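Wrist camera only: what changed when we took the overhead view away

I owe you all a proper write-up. A while back I promised a post on the "close look first" trick we've been using on the lunch box bench, and then Ellholm ate my whole January (Ellholm is our evaluation harness, and it has a gift for filling up disks overnight). But the numbers are in, the plots are made, and I have a big mug of coffee, so let's go.

Quick catch-up if you're new. I work on manipulation policies in a small lab in Dusdale. Our current one is called Vania. It's an imitation learning policy, meaning it learns from demonstrations where a person drives the arm, and it puts out short chunks of motion instead of one tiny step at a time. The task family is packing and closing lunch boxes: food into compartments, lid onto base, that kind of thing. It sounds like the easiest job on earth and it has made a fool of me for two years.

The old version of Vania had two camera views, one from overhead and one from the wrist. The new version has the wrist view and nothing else. That was the experiment! Everything below is about what got worse, what got better, and the small change to the demos that made most of the difference.

Why drop a camera at all? Partly greed. The overhead camera needs calibrating, somebody bumps the pole, and then you lose an afternoon wondering why the arm is missing everything by a finger's width. But mostly I had a suspicion that the policy was being lazy. It would use the overhead view to get to the right neighborhood, and then coast on it through the part where it should have been looking closely. When we blacked out the overhead image at test time the old policy fell apart, which I expected. When we blacked out the wrist image it hardly cared, and that bugged me a lot. The close-up view is where all the good information is!

So we retrained with wrist only, same data, same everything. First result: terrible. The arm would wander off over a bare bit of table and just sort of hover, with no idea which way the food was.

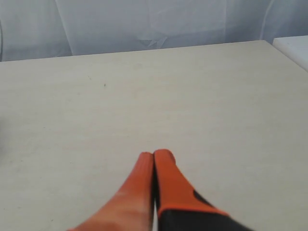
The empty table problem

If you think about it from the policy's side, it makes total sense. A view with a lot of tabletop and a bit of curtain tells you almost nothing about where to go. In the demos, the human driver always knew where everything was, so the arm never spent any time lost. The policy had never seen what to do from a boring starting view. It had only ever seen confident people heading straight for the goods.

There are a few ways to fix that. You can give the policy memory, so it remembers the tray it saw two seconds ago. You can add some kind of search behavior by hand. Or you can go back and collect demos that include looking around on purpose. We tried the first and the third. I was all set to love the memory version (it's much more fun to write about), and it helped some, but it also made the policy stubborn. If it got a wrong idea about where the lid was, it would hang on to that idea like a dog with a sock.

What worked better was embarrassingly simple. We asked the drivers to do what we now call a close look: before any grasp, bring the closed fingers in over the part, pause for a beat, and only then open up and commit. No extra labels, no new loss term. Just a habit in the demos.

We collected 982 new demos that way, on top of the older set, which brought the total to 3630. I want to be upfront that this is more data as well as different data, so I'll come back to that below.

Lids are where I expected trouble. They're flat, they're partly dark and shiny, and if you're a policy working from a single close view you can very easily mistake a highlight for an edge. Which way a lid is turned matters a ton too, and from directly over the middle of one a rounded rectangle doesn't give you much to go on. You want a corner, or a rim, or a feature like a valve that sits in a known spot.

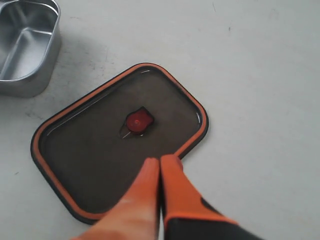 The nice thing about the pause is that it gives the model a very consistent kind of view to decide from. In the old demos, the picture right before a lid grasp could be almost anything: half a lid from far away, a blurry streak, the back of a finger. With the close look, the deciding view is usually nearby, fairly steady, and has some rim in it. When I plotted the image features from just before the grasp, the old ones were a big smear and the new ones sat in a few tidy clumps. I stared at that plot for a long time. I may have made it my desktop background.

We also logged how spread out the predicted motions were at each step (sample a bunch of action chunks, see how much they disagree). With the old demos the disagreement stayed high all the way down to contact. With the new ones it's high on the approach, drops during the pause, and stays low through the grasp. That's the shape I was hoping for, and it's the plot I'd show you if you only gave me one.

Okay, the results. We ran 200 trials per policy through Ellholm, with mixed tasks and shuffled starting positions. I'm saving the full table for the paper, so please accept some broad strokes for now:

Wrist only with old demos was clearly the worst of the bunch. It lost to the two-camera policy on every task.

Wrist only with close-look demos beat the old two-camera policy on lids and on anything involving a rim. On food it was a tie, near enough that I wouldn't bet lunch on it.

Two cameras with close-look demos was the best overall, though the gap to wrist only was smaller than I'd have guessed.

That last one stings a tiny bit, because I wanted to throw the overhead pole out the window. The pole stays for now.

Food is its own special headache. You've got a shiny metal tray that mirrors everything around it, including the fingers, so there's a second ghost gripper to worry about. Then there are the pieces themselves. Something rounded like a sausage is pretty forgiving, and you can be a bit off and still be fine. A thin yellow slab of something is a different story, because once a finger is on it, it can tip or drag, and now your nice careful look is out of date.
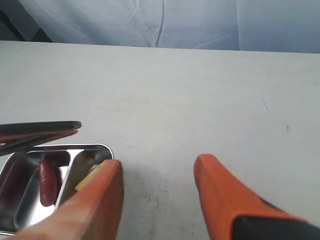
I think this is why the close look helps less with food. The pause buys you a good picture of how things are before you touch them. It can't buy you anything about what happens next. For lids that's mostly fine, they stay put. For small stuff near a compartment wall, the interesting part starts at contact. We tried shortening the action chunks once the fingers reach the tray, so the policy re-plans more often, and that seems to help in the early runs. I haven't done the full set of trials yet, so file that one under "promising, ask me later."

There was also a funny side effect with tools. When the tongs were lying near the tray, the wrist-only policy would sometimes do its close look at the tongs instead, all polite and thorough, and then go for the food anyway. It cost time but didn't seem to hurt the success rate. I kind of love it. It's like watching someone pat their pockets before leaving the house.

Now the data question, because I know someone will ask (you'd be right to). Did the close look help, or did we just add a pile of demos? To check, we made a matched set where we swapped the new demos for the same number of ordinary ones from our Trujillo collection, which is the older batch we'd been keeping aside. Same total, same training recipe, no pauses. That version improved over the old wrist-only policy, so yes, more data helped. It still landed well short of the close-look version on lids. On food the two were nearly the same, which fits the story above.

We did one more check, where we cut the pause out of the new demos and kept everything else. Performance dropped partway. My reading is that the approach path matters as well as the stop, because drivers who know they have to pause also come in slower and straighter. I can't separate those two cleanly and I'm not going to pretend I can.

The part I'd most like to get better at is color. Our fingers are orange, and a bunch of the parts we handle are orange too, and from a close view over a glossy black tray you get orange fingers, an orange fitting and little orangey-brown reflections all living together in the same picture. The policy copes better than I figured it would. Still, when I look at where its attention goes on the failed trials, it's often glued to its own fingertips. 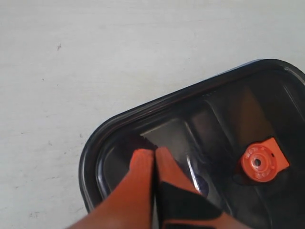 Stuff I'm trying next

First up is color jitter on the fingers only. We already mask the gripper for another project, so we can recolor it during training pretty cheaply and see if the policy stops admiring itself. If that works it's a much nicer answer than reprinting the fingers in three different colors (which was my first plan, and the filament is already on my desk).

Second is letting the policy choose whether to pause. Right now it learned to do the close look every single time, even when the part is sitting there in plain view, and it makes runs noticeably longer. The disagreement measure I mentioned seems like a natural trigger: if the sampled motions mostly agree, skip the look and go. I have a rough version of this running. It skips way too often and I need to fiddle with the threshold.

Third, more lost starts. The close-look demos mostly fixed the hovering thing, but if you start Vania with nothing but tabletop in view it still picks a direction more or less by habit. It prefers left. I have no idea why it prefers left, and I've been through a lot of demos trying to find out. If you've seen this in your own wrist-only setups, leave me a comment, and tell me which way yours goes.

I'll post the plots once I've fixed the axis labels, and the chunk-length results after Ellholm gets its new disk.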